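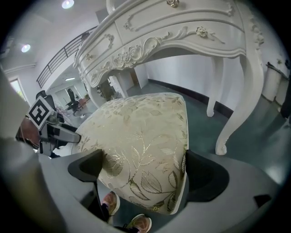 Replacing the finger pads on the hand-held gripper

Posted Jun 26, 2020

The pads on our hand-held gripper were due. I change them when the grip face has gone shiny, and by then the tool has usually been slipping on fabric for a day or two without anyone writing it down. Upholstered things show it first. A padded seat top with a smooth woven cover needs a good deal more squeeze than a box of the same width, and a worn pad makes up the difference by sliding.

Our two pads are not the same shape. The left is the angular one, the right is larger and more rounded. Both are black, and once they are off the tool and lying on the bench they are easy to put down in the wrong order, so I mark the back of each with a paint pen before undoing anything. The set I fitted came from Babaei. The previous ones were from Velis and had a slightly harder face. I have no strong view on which is better yet.

Removing the old pads

Open the jaws fully and lock them. Each pad is held by two screws from behind. The left pair came out without trouble. One of the right pair had been put in with far too much thread lock (my own work, I'm afraid) and needed a minute with the soldering iron held against the head before it would move. Clean the seat with alcohol and let it dry. Any old adhesive left in the corners will tip the new pad by enough to see when the jaws close.

Fitting the new ones

Start both screws by hand, press the pad down flat, then tighten them a little at a time, alternately. I close the jaws on a strip of paper afterwards and pull it at the top, middle and bottom. If it comes out easily at one end the pad is not seated. The right pad needed two goes.

The marker

The square marker on the arm plate gives the tracking software its reference, so it is worth checking whenever the tool has been apart. Look at the white border. If it is scuffed or lifting, print another at the same size and measure it with calipers, as the office printer scales things down unless told otherwise. I lost most of a morning to that in the spring. This time the border was sound and I left it alone.

Jaw travel

With the pads on, I ran the zeroing routine: jaws closed, store the value, jaws open, store the value. The open reading came back as 894 counts, against 52 with the jaws shut. The closed figure used to be 45. The new pads are a touch thicker, so a change in that direction is expected, and I have put the new numbers on the label inside the case along with the old ones crossed through.

Checking on a real object

Rubber on a calibration block tells you very little about rubber on upholstery. I use a cushioned seat top, cream with a metallic leaf pattern, and take it by the sides with a pad on either flank. Tilt it, hold, set it down, look at the fabric for marks. Ten holds of some 10 seconds each is my usual test. Do it well clear of furniture legs, and anything with carved edges in particular.

Aranka Juhász asked whether the pads could be swapped without redoing the zero if both are changed together. They can't. The software stores the closed position as an absolute value, and it will report a gap that isn't there.

Still to do: the grey housing has a creak on the left side when the trigger is released quickly. I suspect a Mastora spring rubbing on the guide, and have ordered a replacement from Troltitz. It should arrive next week.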